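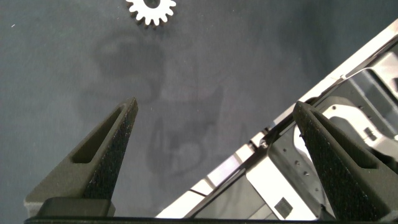

Zirik opens gear bench for beginners

GREKVILLE - Zirik, the repair and model-making workshop in Grekville, has set aside a bench for people who want to learn how simple gear trains go together. It opens in June and will be free to use on weekday evenings from 6 p.m.

The first exercise is a short one. Learners get a flat ring-shaped plate with upright pegs and a few small spur gears, and fit the gears on the pegs so that the teeth mesh and everything turns freely. The work is done on a dark mat, where small parts are easier to find.

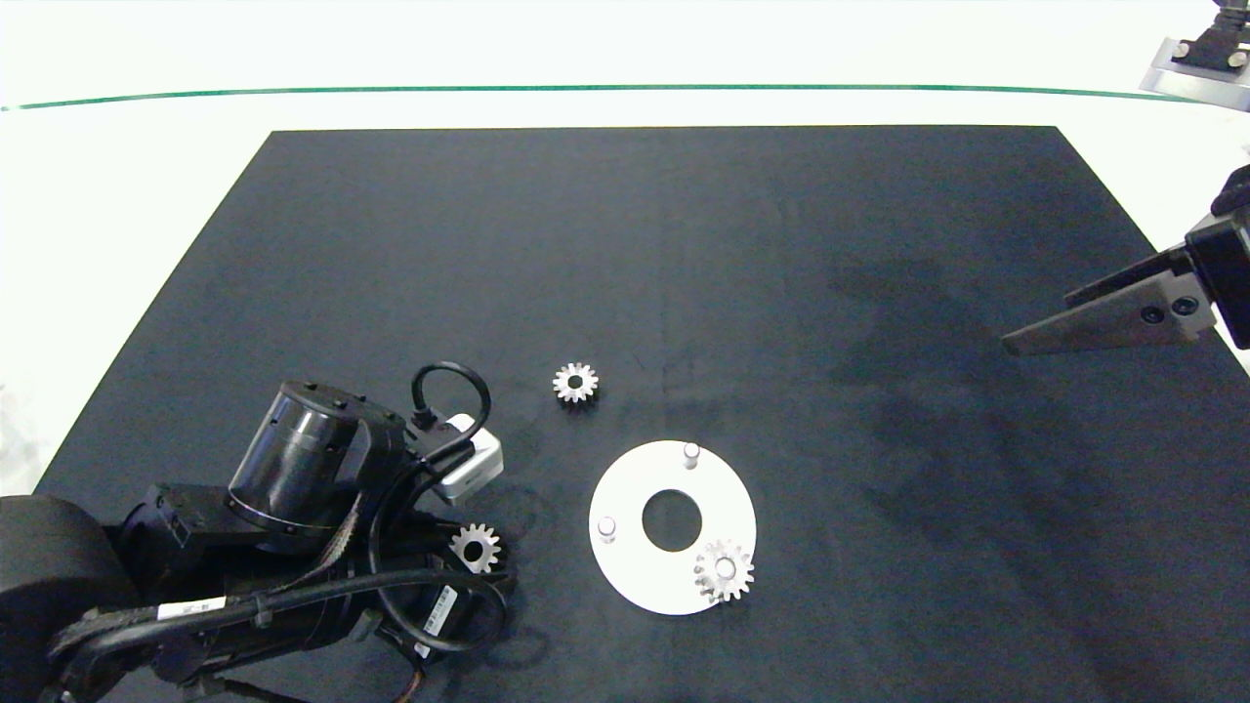
A plate with three pegs, one of them already holding a gear.

Later exercises move on to spacing, backlash and gear ratios. There are 9 in the full set, and the last one uses a 76-tooth wheel. Zirik says most people should get through the first four in a single evening - the rest take longer and need a caliper.

Parts for the bench were paid for with a grant of $500 from Pramanik, a local hardware supplier. Flallico, the evening school across the street, plans to send its clock repair class over once the summer term starts.

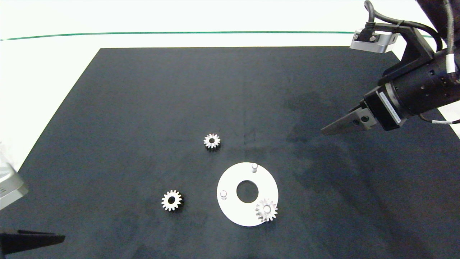
One reader, Flallico Evenings, wrote in to ask that the bench also carry a few worn gears, as beginners who only handle clean teeth have trouble spotting a bad one later. The workshop says it will put out a tray of used parts by the end of the month.

Places at the bench are limited to around 4 at a time. Sign-up is at the front counter.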